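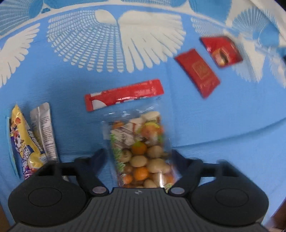

Grelen wants more kitchen-table clutter

December 28, 2023

Grelen is adding snack bags and candy wrappers to its grasping set, the company said in a short note to partners. Collection started in June with boxes and cups. Packets come next.

The work is done by hand. A person holds the gripper, reaches for a packet, closes the jaws, puts it somewhere else, does it again. The camera on the tool records the whole thing and the clips go to the learning team in Osgate. So far more than 1,000 clips with soft packaging, from 11 homes.

"Boxes were easy. A shiny bag folds up differently every time you touch it," said Pejman Nikzad, who runs collection for the project. He said the early model kept going for the printed picture on a bag and missing the part you can grab.

Patterned tablecloths are in on purpose, Nikzad said. Plain white tables gave good numbers in the lab and bad ones everywhere else. Collectors are told to leave the cloth creased and to switch it every 4 sessions or so. Glare off the plastic stays in too. Clips with some motion blur are kept as long as the jaws can be made out.

Labeling is slower then planned. Drallcombe, which checks the clips, has 3 people on it and a backlog from the fall. Mousavi is expected to take part of the load, no contract yet.

Grelen didnt say when the set will be shared outside the partner group. Tubes and small sachets still short, collectors with room on there schedule should write to the Osgate office.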